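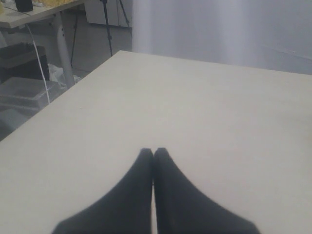 Opinion > Automation > Training Data

Keep the Bad Takes

Most teams that record demonstrations for a robot throw out the ones that go wrong. I think they throw out too many.

Last July our group at Wivetbridge had 2,019 recordings of one pick-and-place task. Saranya Thevar wanted to cut every one with a fumbled grasp. Botond Oláh wanted to keep them, as long as the operator recovered. I sided with Botond and still do.

A policy trained only on clean runs has never seen a cup tip over. When one does, it has nothing to go on. A person who misses, backs off and tries again is showing the machine something it needs.

Labeling these takes costs time. Wenche Kvam spent 8 days on ours, and she was tired of it after six. I would still pay for those days before I paid for another 2,000 perfect runs by the same two people at the same table.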